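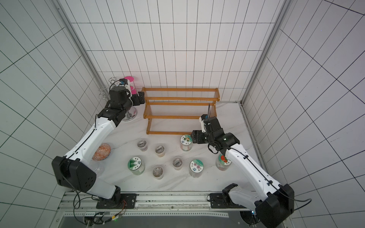 The woman who runs the kitchenware shop on the corner has sold storage for 14 years, and she doesn't believe in most of it. Her customers come in asking for more jars, more racks, more hooks. She sells them what they ask for. Then, if they stay long enough, she tells them what she thinks.

"People buy a rack because the counter is a mess," she said. "So now they have a mess with a second floor."

I had come to ask about cup stands and two-tier racks, the kind that every tidy-kitchen article puts on the counter next to the jars. I own both. I was hoping to hear that I had chosen well.

She asked how many cups I drink from in a day. One, I said, maybe two. "And how many hang on the stand?" All of them. She let that sit for a while. Cups on a stand get dusty, in her view, and the ones closest to the stove get greasy as well. A shelf with a door costs nothing if you already have the door.

I pointed out that her own window has a cup stand in it, a chrome one from Lisik. "It sells," she said. "I didn't say it was ugly."

Racks she is easier on. A wooden one with two levels can earn its space, she told me, provided the top level holds things you reach for before breakfast. She has less patience with slatted shelves and small jars. "They tip. The catalog says they don't tip. Put a spice jar on one and shut a drawer hard."

The catalog in question, from Bulteck, claims that an orderly counter saves a household 30 minutes a day. I read her the line. She wanted to know whose household, and who held the watch. I had no answer, and neither did the catalog, which gives the figure in large type and moves on.

What does she keep on her own counter? A bowl, for fruit and keys. Two jars, coffee and salt — the rest live in a cupboard where she can't see them. She tried the full arrangement once, matching lids and all, and gave it up by August.

I'm not sure I believe all of this either. It's easy to preach bare counters when you go home to a kitchen with a pantry, and mine has 14 inches of cupboard beside the sink. When I told her so, she shrugged and said I should keep the rack, then, and get rid of the stand.

The stand is still there. I've taken four cups off it.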